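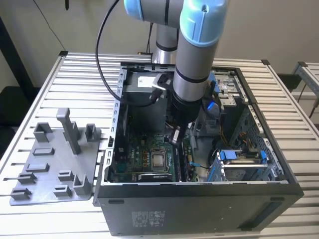 Old desktop as a home file server: idle draw, disks and whether to bother
Forum: Small Servers and Storage

slatewick
I have an ex-office tower and want to use it for backups and a music library. At the wall it idles at 41 W with one disk. The other option is a Gaillard two-bay box, which would mean buying new. The tower would live in the cupboard under the stairs, on all day. Is there a sensible way to get the idle figure down, or should I stop here? 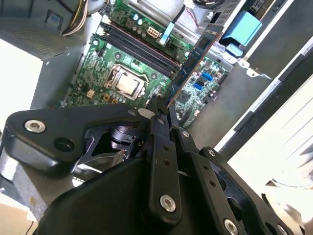
Green board, side panel off

p_holloway_end
Start with the firmware. Office machines often ship with the deeper sleep states turned off. Turn them on, turn off the sound chip and any serial port, then measure again with no screen plugged in. Do one change at a time or you will not know which one helped.

After that, look at the power supply. Most of them are poor at very low load. A supply rated for a full office build spends its whole life at the bottom of its curve in a job like yours.

tannic
Disagree on the supply. I swapped mine for a Rematlow unit and saved 4 W. At what I pay for power it will be years before that covers the price. Spin the disks down and leave the rest alone.

p_holloway_end
4 W is normal for that swap. I didn't say buy one, I said look at it. If there is a spare on the shelf it costs nothing.

Spinning disks down is a separate argument. If the music player scans the library every half hour, the disks will start and stop all day, and that is worse for them than running.

tannic
Then set the scan to once a night. Mine runs at 3 am and the disks sleep until somebody wants something.

slatewick
Firmware changes done. Sleep states on, sound and serial off, no screen. Idle is now 30 W, so 11 W saved for no money. I have not touched the supply. The disk is still spinning all the time.
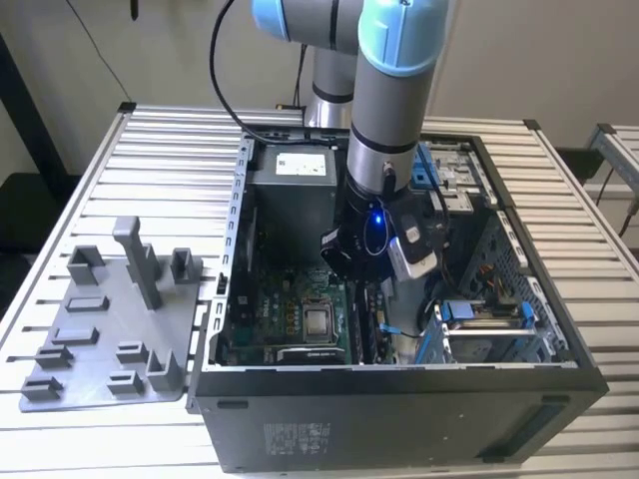
Tower on its side, front panel towards you

marrowfat
Before you settle on this, check two things.

1. Memory. If the board does not take error-correcting memory, decide whether you care. For music I would not. For the only copy of family photos I would think harder.
2. Heat. Under-stairs cupboards have no air movement. Read the disk temperature after a few hours of copying with the door shut. A reading taken at idle with the door open tells you very little.

Also, one disk is no backup if the originals get deleted from the laptop to save space. People do this and then post here.

slatewick
Originals stay on the laptop. The server holds the second copy and a USB disk at my sister's holds the third.

marrowfat
Then you are ahead of most of the thread list.

ostler_nine
Which file system? I would go for one with checksums and a monthly scrub. My Hakholm board has 4 SATA ports and I run mirrored pairs. The scrub has found bad blocks on one disk, and the drive's own health report said all was well.

tannic
With a single disk a checksum tells you the file is broken and does nothing to mend it.

ostler_nine
It tells you to fetch the good copy while you still have one. I would rather know in the same month than find out two years later.

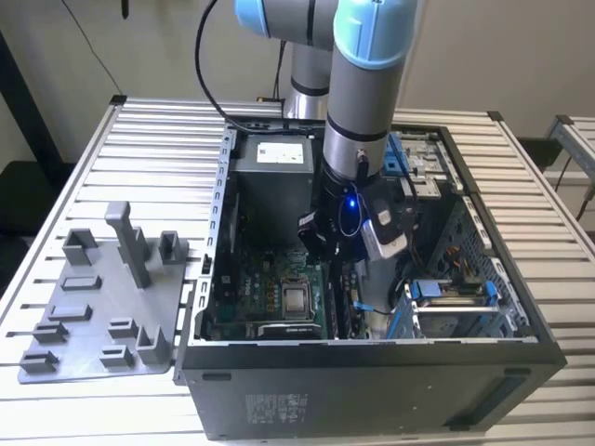 The other half of it is that the check has to reach you. A scrub that writes to a log on the server is no use if you never open the log. Set up mail, send a test message, and put a note in the calendar to send another in September. Mine stopped working when the mail provider changed its login rules, and I lost four months of reports before I noticed.

p_holloway_end
Agreed on mail. I use the Tikness monitor script, the plain one without the web page. See thread 3485 for the settings. It needs one line changed if your disks are behind a USB bridge.

slatewick
Read 3485, thanks. Plan is: keep the tower, add a second disk as a mirror, nightly scan, monthly scrub, mail on failure and on success. Door-shut temperature test first.

tannic
Mail on success gets ignored by week three. Failure only.

p_holloway_end
With failure only, silence could mean healthy or dead. Send both and filter the good ones to a folder.

slatewick
Both, filtered. Door shut, 38 degrees on the disk after a long copy. Ordering the second one tonight.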